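Search articles, topics, writers Go

The Case for the Case

By Daranee Nakpan
June 5, 2019

Four pairs of glasses in two years. That's my number, and I'm not proud of it. One went under a car seat. One got sat on. The other two just got scratched to death, slowly, by me, with the hem of a T-shirt.

So this spring I finally went and read up on looking after them. Asked my optician too, a patient woman in Horcombe who has sold me most of the casualties. Her first question — where do they sleep? Meaning at night, where do you put them down.

Um. Floor, mostly. Windowsill. Once the butter dish.

Her answer was dull and I've been doing it since December. Pick one flat surface. Keep the case there, open, all day. Glasses come off, glasses go in, lid shut at bedtime. A hard case if you can stand the bulk, and get one with a loud outside so you can spot it across a room. Stripes are good. Mine came from Marar and cost nine dollars, and it has outlived a much nicer leather one.

The cloth matters just as much. Soft, clean, and folded up when your not using it. Any table is dustier than you think, and a cloth left lying on one picks that up and then you grind it into the lens.
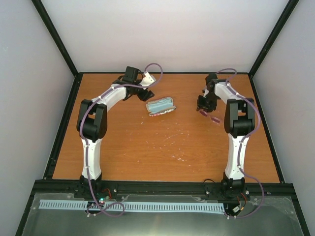
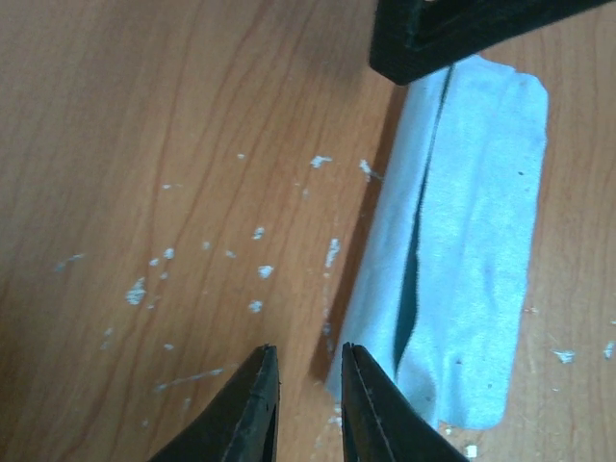
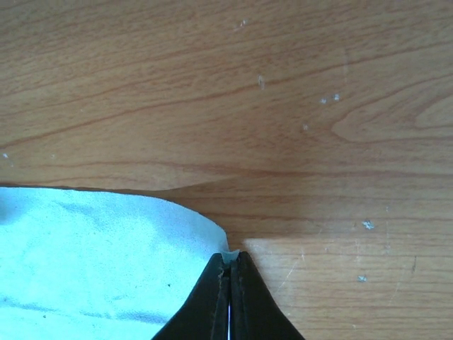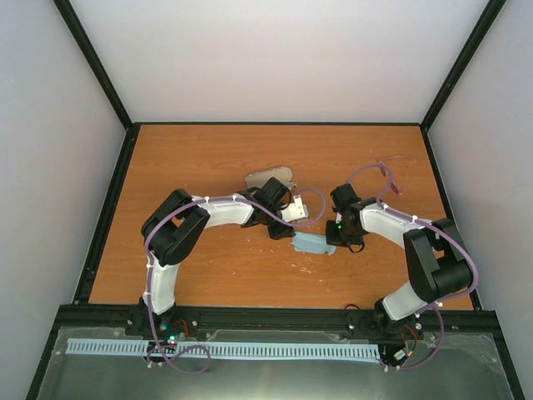

A striped case with a blue lining, pinkish-purple glasses, a pale blue cloth on a wooden table.

What to do about the cloth

Wash it. I had never washed one, ever. Warm water, a drop of dish soap, rinse it until the water runs clear, hang it up. No fabric softener, it leaves a film and you'll spend the week wiping smears in circles. Mine gets done with the towels now, in a little mesh bag, and I skip the softener for the towels too. They're fine.

Rinse the lenses before you wipe. Always. Grit comes off under the tap, then the cloth only has water to deal with. Dry from the middle out, hold the frame by the bridge and not the arm. I bent a Pustus frame doing it the other way and the shop wanted 70 dollars to fix it.

Sprays — ok in a pinch. I keep a Markex one in my bag for trains. Read the lable if you have coated lenses.

And fold the cloth into the case before you close it. Takes a second. Long strip, doubled over, tucked along one side, glasses on top with the lenses facing up.

Same pair since December. One tiny scratch, left lens, my nephew's doing.

Comments

pollyk
Butter dish!! I keep finding mine in the fridge

R. Dunmore
Does the dish soap thing work on anti-glare? Mine peeled after a year and I only ever used the cloth that came with them.

tansy_b
Loud case is good advice. Mine is black and so is my bag and so is my couch.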